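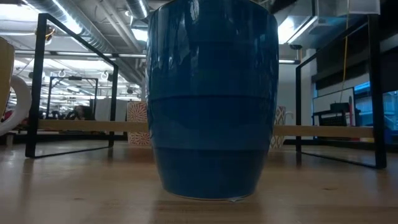 Does a shared office need matching mugs?
Depends who you ask, and the people most in favor tend to be selling them.

Olach, the tableware firm out of Pulitstead, sells offices a set of 64 identical gray cups for 859 dollars. The brochure promises "visual calm." I have washed up in four offices and never once felt calm at the sink.

Duangjai Chantharasri, who runs the shared floor where I rent a desk, got the pitch in August and said no. Her tables keep their odd lot: tall patterned cups, a white mug with a yellow rim and red swirls, things people carried in and forgot to carry home. 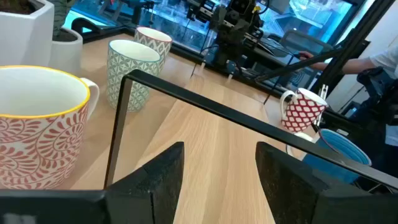
She says the mix cuts down on theft. I doubt it. My own mug, a Skutent with a decent thick handle, vanished on a Thursday and has not been seen since. What the mix does do is let you find your cup again after a meeting, and with the gray ones you'd need a label.

Patricio Montoya, a potter who sells to cafes, is no romantic about it either. He thinks tall cups are a nuisance to wash and that half of what gets called handmade came out of a mold. "Pick it up full," he told me. "If your knuckles touch the side, put it back." That rules out a surprising number of pretty mugs, two of mine included.

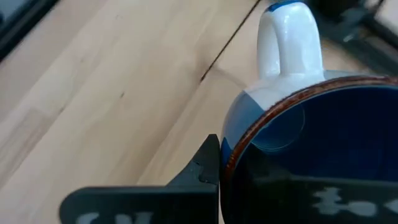
Navy inside, rust at the rim: a speckled mug beside the pale wood tabletop.

Olach has since offered Chantharasri a discount. She hasn't called back.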